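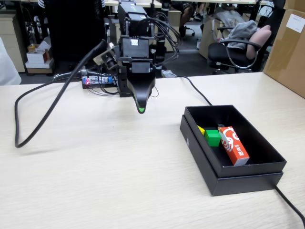

Tabletop with light wood grain

Eide Tournament Chess Set with Roll-Up Board

The Eide set is the one we sell most of to clubs and schools. It comes with 34 pieces, a roll-up board and a drawstring bag, and everything in it can be bought separately if something goes missing.

Pieces
The pieces follow the standard Staunton pattern. The king is 3.75 inches tall with a base of 1.75 inches. The whole set weighs 390 grams without the board. That is the light version. If you want pieces that stay put in a blitz game, look at the weighted Fikcombe set instead. The shapes are the same and the two can be mixed.

Each color has a spare queen, so you do not have to turn a rook upside down after a promotion. The spare queens are the same height as the regular ones. Knights are molded in one piece with no glue seam at the neck. The bottoms are covered in green felt. Felt does come off after a few years of heavy use, and we sell sheets of 34 replacement circles with adhesive backing.

Colors are black and cream. We stopped carrying the red and cream version in April and do not plan to bring it back.

Board
The board is 20 inches square with 2.25 inch squares. It is made of vinyl and has letters and numbers on all four sides. Green and cream is the regular color. Brown and buff is available on request and takes a little longer to ship.

A new board will curl at the ends. Unroll it, turn it over and leave it flat overnight with a few books on it. Do not use an iron or a hair dryer. When you roll it back up, roll it with the printed side out - it will lie flatter next time. Wipe it with a damp cloth and a drop of dish soap. Ballpoint ink usually does not come out.

Bag
Black nylon, with room for the pieces and a small digital clock. The board does not fit inside, but there are two loops on the outside that hold it.

Who uses it
The set was put together by Trygve Bakke, who ran the junior section at the Bekedholm chess club and was tired of boards with no coordinates. The first batch was 2000 sets. Most of those went to school programs, and we still get orders for single pieces from that batch. They match the current ones in height and base, but the cream has become slightly lighter since then.

Ylva Lindqvist has used the set for the Drarnau open and writes: "The pieces are easy to tell apart from across the room and the kids can pack up without help. My one complaint is that the bags all look alike. We ended up sewing on numbers."

We now offer a blank cloth tag with each bag. Ask for it when you order, there is no charge.

Ordering
Sets ship in single boxes or in cartons. Club pricing starts at one full carton and applies to mixed cartons of Eide and Fikcombe sets as well. Clocks and score books are listed on their own pages and do not count toward the carton.

Missing or damaged pieces are replaced free for the first year. Send us the name of the piece and the color - you do not need to return the broken one. After the first year, single pieces are sold at the price on the spare parts page.

Not suitable for children under three because of small parts.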